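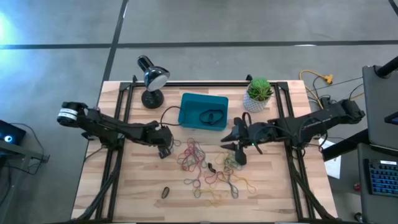
Sorting rubber bands on the finished Grarby frame.

Grarby bench frame kit, reviewed August 22, 2024

I bought the Grarby in December to mount two arms over a butcher-block table in our shared workshop. The kit is black aluminum extrusion, brackets and 102 bolts. Assembly took 3 evenings, one of them lost to a rail I had put in backward.

It holds square. With both arms reaching for the middle I get no sway worth mentioning, and rubber bands are a fussy test – a small miss and the gripper closes on wood.

Cable routing is the weak part. There are no clips in the box, so mine run along the rails on ties. I paid $40 extra for the corner plates and would do so again.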